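February 2026

Stayed in all afternoon and finally sorted the play kitchen stuff before the move to Pelbridge. Six bags of it! I kept the cream box with the amber window (love that thing, door and all) and the brown wood-grain drawer box, and stacked them on the white table to see if they'd do as one unit. I think they will — the big shelf can go in March.
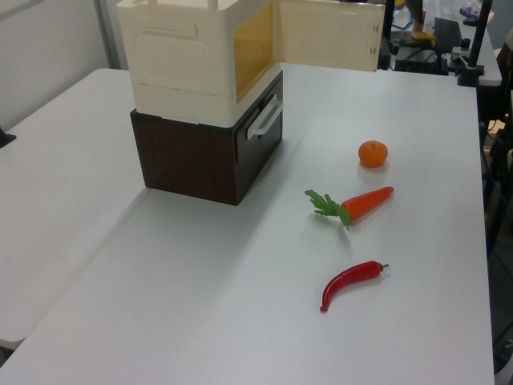
Cream box on top, drawer box underneath, little orange at the back.

Still five bags to go, and my tea's gone cold.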